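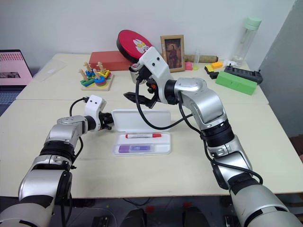 Orden y conservación de los útiles de escritorio en mesas compartidas

El Servicio de Economía Doméstica de Rernau recuerda a las familias y a los centros usuarios algunas pautas para guardar rotuladores, gomas y juegos de piezas cuando se trabaja sobre dos mesas unidas.

Conviene asignar un estuche rígido a cada puesto. Los modelos de tapa abatible permiten ver el contenido de una ojeada y se limpian con un paño húmedo. Los rotuladores se guardarán siempre en posición horizontal y con el capuchón bien cerrado; los objetos más gruesos, en el hueco inferior.

Los juegos de encajar se recogerán con las piezas puestas en sus varillas. En la ludoteca de Ukach, que dispone de 236 piezas sueltas, se revisan los juegos en marzo y se retiran las astilladas.

La junta entre las dos mesas acumula polvo y restos de goma. Se recomienda pasar un pincel seco a lo largo de la ranura antes de usar el paño – nunca al revés – y comprobar que ambos tableros quedan a la misma altura. Para nivelarlos bastan unas cuñas de fieltro bajo las patas.
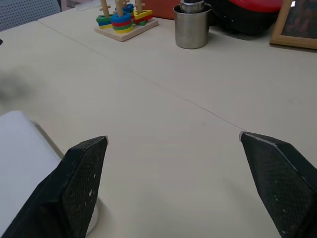 Desde Adeyemi nos escriben que el pincel seco no les resultó suficiente y que prefieren una tira de cartulina de 35 milímetros de ancho, doblada por la mitad, con la que arrastran la suciedad hacia un extremo. El procedimiento es válido siempre que no se fuerce el canto del tablero.

Los ordenadores portátiles se cerrarán y apartarán antes de aplicar cualquier producto líquido.

Ficha 117. Serie Hogar y Taller, Rernau.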